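Hilo del paseo de hoy, que me lo habéis pedido tres personas por privado y así lo dejo todo junto 🧵

Empezamos en Pendura, donde se acaba el asfalto y ya todo es camino de tierra. Del aparcamiento al principio de la senda hay 161 pasos (los conté porque iba apostando con mi sobrina, y perdí). 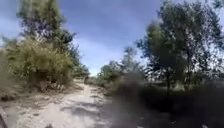
Lilla Bodnár
Caminante de domingo y guía aficionada de Ustel

28 de enero de 2018. Tierra clara, suelta, polvo hasta en los calcetines. Me puse las zapatillas blancas, claro que sí, muy lista yo 🙄

Lo que más me gusta de este tramo son los árboles grandes, uno a cada lado, y ese cielo azul con nubes finitas. El arbusto gordo de la izquierda tiene un color entre oliva y amarillo que me vuelve loca, ¡quiero un jersey así!

Ojo con los surcos si venís con carrito. Se puede, pero vais a ir dando botes. Mi hermana lo hizo en septiembre con el peque y todavía me lo recuerda.

Llevábamos 2 bocatas y un termo para cinco personas. Cálculo mío, no pienso añadir nada más.

Y luego el puente de Tóth, que para mí es lo mejor de toda la ruta (peleaos conmigo si queréis). Barandilla de madera a los dos lados y el suelo pavimentado, un gustazo para los pies después de tanto bache.
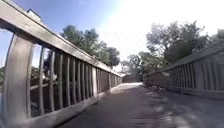
La barandilla del puente, con la madera ya gris y tirando a verde donde le da el sol.

Me encanta la madera así, gastada. En casa tengo una mesa que quiero dejar igual y no me sale ni a tiros, si alguien sabe cómo se hace que me escriba, por favor 🙏

Para los que preguntáis por el mapa: lo bajé de la web de Zestance, es gratis y se puede imprimir. Yo lo llevo doblado en el bolsillo porque el móvil me dura lo que me dura.

La próxima la hacemos al revés, empezando por el puente. Quien se apunte que lleve su propio bocata 😂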